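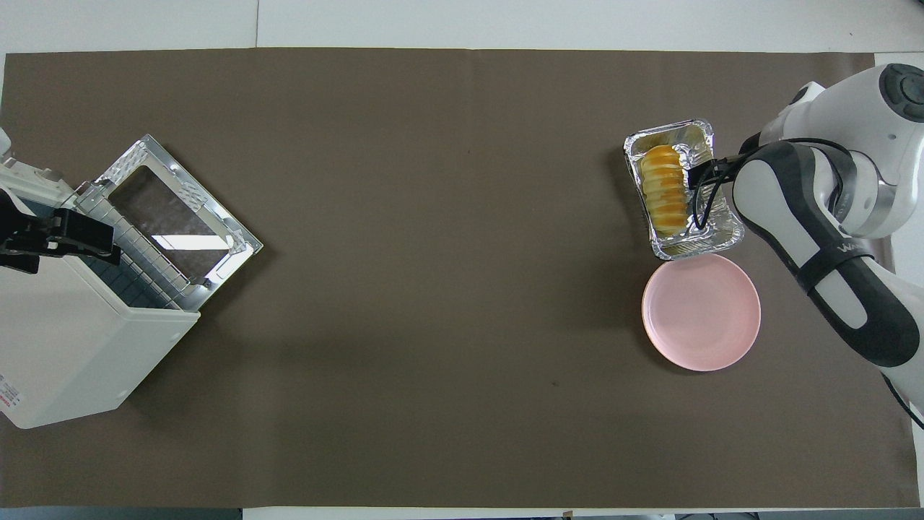

3.2 Student Task and Workspace

The toaster task was the second of two tasks assigned in the one-semester manipulation course. Each student team wrote its own task specification, collected its own demonstrations by teleoperation, and trained one policy on the shared workstation. The team considered in this section, led by Jinlong Jiang, named its project Skokura. Its specification involves a foil tray holding food, a round plate, and a toaster oven with a bottom-hinged door, all placed on a brown mat that covers most of the table.

Two arms are used, each with a parallel gripper. The right arm is assigned to the tray and the plate, and the left arm to the oven. The division was fixed before data collection began and was not learned. Teams that left it open in the first task produced demonstrations in which either arm might reach first, and the resulting policies hesitated at the start of an episode.

The team recorded 137 demonstrations in February and a further 188 after the midterm review, for a total of 325. Episodes were stored in the Clitik format used by the other teams – joint positions, gripper width, and all camera streams at a common rate. Episodes longer than 2,000 time steps were discarded before training and are not included in the total.

Contact with the tray proved to be the main difficulty. Foil walls deform under a small closing force, and a grasp that is acceptable in one episode may bend the rim in the next. The students therefore limited the closing force on the right gripper and moved the grasp point closer to a corner. Figure 4 shows the workspace from the fixed camera, with the right gripper at the left edge of the tray and the oven door open.
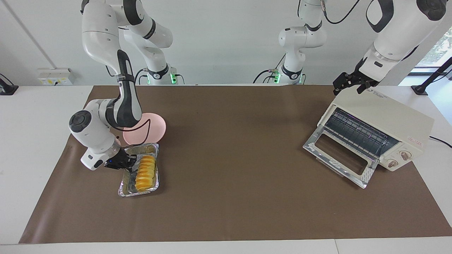 Figure 4. Workspace for the Skokura task, fixed camera view.

3.3 Grading Procedure

Policies were graded on task progress, with partial credit for each completed stage.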